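Cuaderno de taller – diciembre – tarea de los cuencos, teleoperación a dos manos

Empiezo tarde porque el arranque se ha comido media mañana. El sistema de control (Maglaya, la rama de siempre) se negaba a reconocer el guante izquierdo. Jomar Sebastian sostenía que era el cable. Yo sostenía que era el driver. Era el cable. Queda anotado aquí para que no tenga que recordármelo él en la comida.

Objetivo del día: grabar demostraciones de apilar y guardar cuencos, amarillos y azules, con las dos manos del robot, pasando algunos a la balda y bajándolos después. Sobre el papel es lo que hace cualquiera al vaciar el lavavajillas medio dormido. Por control remoto es otra disciplina, más cercana a la cirugía con manoplas.

Calibración. Repetida dos veces. La primera dejó la mano derecha con un giro de muñeca que hacía que mi palma hacia abajo fuera su palma hacia la pared. Se puede trabajar así, uno se acostumbra a los cinco minutos, y ese es justo el problema: luego la demostración está llena de correcciones que solo tienen sentido para mi muñeca. Borrado y vuelta a empezar. Apunto para el que venga detrás: si al cerrar el puño notáis que compensáis con el codo, parad y recalibrad. No seáis valientes.

Latencia. Mejor que la semana pasada. Sigue habiendo un tirón cuando Celeo (el grabador) vacía el búfer al disco, y coincide siempre con el momento de soltar el cuenco, por esa cortesía que tienen las máquinas. He subido el tamaño del búfer a 666 MB, cifra que elegí por motivos estrictamente técnicos. El tirón no desaparece pero cae en otro sitio. Dejo pendiente mirarlo en serio, es decir, que lo mire Jomar.

Primera tanda. Mala. El agarre por el borde funciona con el cuenco lleno de nada y la paciencia llena de todo. Si entro con los dedos demasiado verticales, el de abajo empuja el cuenco en vez de pasar por dentro, y acabo persiguiéndolo por la mesa como quien saca un jabón de la bañera. Entrando inclinado, con el pulgar por fuera, sale bastante mejor. Lo incómodo es que inclinado no veo la punta del dedo desde mi puesto y tengo que fiarme de la vista de muñeca, que muestra sobre todo muñeca.

Segunda tanda. Decente. He bajado la velocidad máxima al 40 % y he dejado de hablar mientras grababa. No sé cuál de las dos cosas ha ayudado más. Jomar opina que la segunda.

Discusión que conviene dejar por escrito, ya que la hemos tenido tres veces: ¿las demostraciones con titubeos se guardan o se tiran? Mi postura es guardar las que se recuperan. Si el dedo toca el borde, el cuenco se desplaza y lo vuelvo a coger sin dramas, eso es información útil. Lo que se tira es cuando me quedo parado en el aire pensando. El modelo anterior aprendió de mí a quedarse parado en el aire pensando, y lo hacía con una convicción que no le deseo a nadie. En Arkby tiran todo lo que no sea limpio y tienen una política preciosa que no sabe qué hacer si el cuenco se mueve un dedo.

Acordado (por agotamiento): se guardan todas con etiqueta. Etiquetas de hoy: limpia, recuperada, pensando. La última va a la papelera, pero con nombre.

La balda. Aquí está lo difícil. El canto de madera queda justo donde la mano quiere bajar, y los dedos, curvados, abultan más de lo que uno calcula desde el guante.
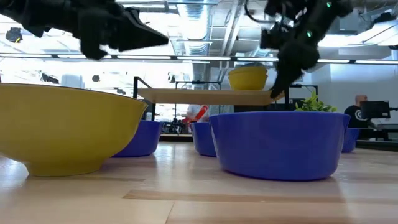 Mi truco provisional es acercarme por el lado, con la mano ya medio cerrada, y abrir solo al llegar a la altura del borde del cuenco. Si abro antes, el dedo de abajo se va contra la madera y el control de fuerza protesta con razón. He probado también a entrar desde arriba, bien vertical, y es más elegante pero obliga a subir tanto el antebrazo que a la quinta repetición me temblaba el hombro. El robot no tiene hombro que le tiemble, pero reproduce el mío con una fidelidad conmovedora.

La otra mano, mientras tanto, sigue siendo un asunto sin resolver. Cuando me concentro en la derecha, la izquierda se me va sola, flota, gesticula. Visto en la reproducción parece que está dirigiendo una orquesta. Jomar propone congelarla con el pedal cuando no se usa. Yo preferiría aprender a tenerla quieta, por dignidad, aunque reconozco que el pedal va a llegar antes que la dignidad. Hay que comprobar si al descongelar pega un salto hasta donde esté mi mano real. Probad primero sin nada delante, por favor.

Recuento al cierre: unas 30 demostraciones aprovechables entre limpias y recuperadas. Las de balda son minoría y se nota que las hice cansado. Mañana empezamos por ellas.

Pendientes:
– Cambiar el cable del guante izquierdo por uno nuevo. No volver a ponerle cinta.
– Pedir a Basby los protectores de punta de dedo de la talla pequeña. Los que mandaron bailan.
– Probar el pedal de congelado con rampa de salida suave.
– Revisar el tirón de Celeo (Jomar, te ha tocado).
– Marcar en el suelo dónde pongo los pies. Si me muevo un palmo, cambia todo el alcance y luego culpo a la calibración.
– Decidir si variamos la posición de los cuencos a mano o con la lista aleatoria. A mano, por lo visto, los pongo siempre donde me vienen bien.

Copia de los datos lanzada a las 18:40. El guante derecho queda cargando; el izquierdo, reflexionando.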